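Coltura Field Sports Opens Registration for Regional Airsoft League

Laskowska, August -- Coltura Field Sports has opened team registration for its regional airsoft league, to be played at the Colstead and Weltum sites. Each round consists of 6 timed games, and the season is limited to 300 registered players.

Chronograph testing will take place before every round. Replicas will be tested with the ammunition weight declared at check-in, and any replica adjusted after testing must be presented again.

"The main change is in scoring," said league director Kazimiera Szulc. "Objective time now counts toward the total -- eliminations do not."

Head marshal Ulises Marulanda will oversee rule enforcement at both sites. Protests must be submitted in writing by the team captain before the next game starts.

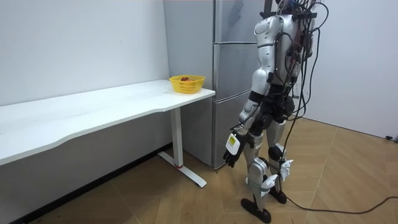
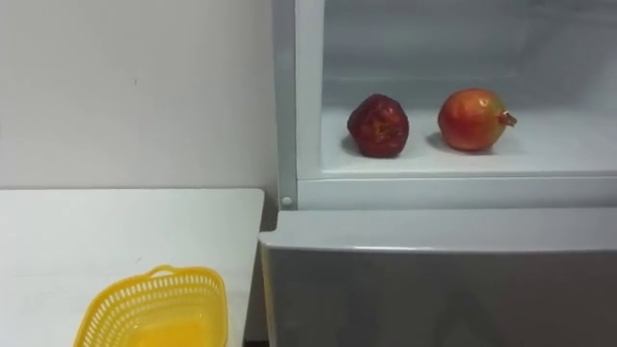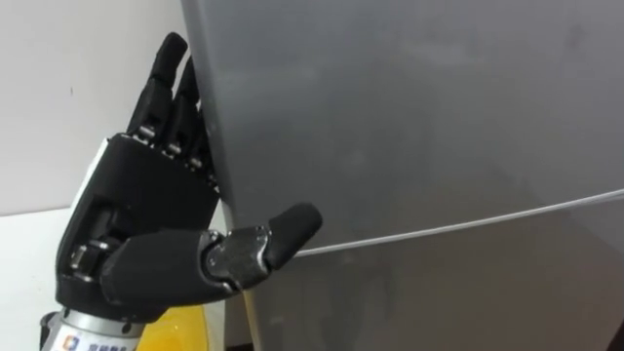 Full-seal eye protection is mandatory in all game zones. Players under 18 must also wear lower face protection. Team rosters may be amended until check-in closes at 8:30 a.m.

Press contact: Bożena Krajewska, Coltura Field Sports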